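Bring back the corner shop lolly counter

Our milk bar closed in December. I say ours, though I'd been inside it maybe twice in the year before it shut, and I suspect the rest of Beludbridge could say much the same. The sign is still up, the blue has gone chalky, and somebody has papered over the windows with pages from the property section, so you can stand at the crossing and read about houses you can't afford while you wait for the green man.

I've been cranky about it ever since, and I've finally worked out what I'm cranky about. It isn't the milk. I buy my milk at the big supermarket on the Prurnano road like everyone else, two litres at a time, and I'm perfectly happy with it. What I miss is the counter. Specifically the glass-fronted one with the mixed lollies behind it, where a kid with a fistful of coins could hold up the whole shop for as long as it took to decide between a milk bottle and a snake.

You might remember how it went. You'd come in off the street in bare feet (the lino was always cold, even in February) and you'd breathe on the glass until the person serving told you to stop breathing on the glass. Then you pointed. One of those. Two of those. No, not that one, the red one. The tongs came out, the white paper bag got its corners twisted, and there would be a queue of tradies behind you waiting for their pies and saying nothing, because they'd all done it themselves.

I think that was the first real spending any of us did. Pocket money in a tin is only an idea. A dollar on the counter, with a grown-up waiting for you to say what you want for it, is a proper transaction, and you find out pretty fast that you can't have everything. My brother once blew the lot on a single enormous jawbreaker and had to watch me work through a bag of bits and pieces all the way home. He still says he'd do it again.

People tell me kids have it better now, and in plenty of ways I agree with them. They've got better bike helmets, for one thing. But look at how a child buys a treat these days. It comes in a share bag from the supermarket, chosen by Mum or Dad, usually on special, and it gets rationed out from a high cupboard. Or else it's at the servo, on the rack beside the register, at a price that makes you go back and check you've read it properly. There's no choosing in it. You get a bag of one thing, and a hundred grams of it whether you wanted that many or not.

I do know why the shops went. The shire put out a report on its shopping strips a while ago, and it has 2,379 people living within walking distance of our old milk bar, a figure I've been boring my friends with for weeks. That sounds like plenty of customers until you remember that nearly all of us have a car and a weekly shop. Rent went up, power went up, the papers stopped being worth the space on the stand. If you work six days from dark to dark to sell a few loaves and a scratchie, sooner or later you'd like a lie-in. I don't blame anyone for locking the door. I'd have done it years earlier.

And I'll admit the lollies weren't good for us. My dentist would like a word with whoever invented the sherbet bomb. I'm also told, whenever I raise this, that open tubs and communal tongs were a bit grim, and yes, fair enough, they were. There was one jar of musk sticks in our shop that I'm fairly sure outlasted a couple of prime ministers.
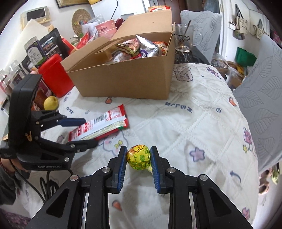

Wrapped ones would suit me fine, if hygiene is the sticking point. I've never been a purist about it, and some of the best choosing I ever did was from a tub of lollipops on the counter, where you had to dig down past all the orange ones to find whatever your heart was set on. A wrapper is half the fun anyway. Give me a round one in shiny yellow and green with a little pineapple printed on it and I'm seven years old again, and that's before I've got the twist undone. The point is that it's a single. You can pick it up, put it back, change your mind and pick it up again.

There is one place near here that still does it. Govindasamy's, out past the showgrounds, is mostly a grocer — spices, rice in the big sacks, the good frozen parathas — but along the front of the register there's a row of plastic tubs at exactly the height of a six-year-old's nose. I went in last week for cumin and was stuck behind two kids in school jumpers having a very serious discussion about whether to pool their money. It took ages. My parking ran out. I came home with cumin and a bag of cobbers I hadn't meant to buy, and I was in a good mood until dinner.

So what would I like? I'd like the shire to think about the little shopfronts when it's planning the new estate at Vuvada. At the moment the map shows a roundabout, a retention pond and a very large number of driveways. Put one shop in it, a small one, somewhere a kid could reach without crossing a main road. Keep the rent low enough that whoever takes it on can afford to have the slowest customers in the district. It could sell coffee to the parents, I don't mind, they all seem to need it.

And if you already run a bakery, or a newsagency, or one of those servos with acres of counter given over to phone chargers, you could make a start this afternoon. A few tubs, a few paper bags, a hand-lettered price. Put them down low. I'll be the grown woman in the queue, taking far too long and breathing on the glass.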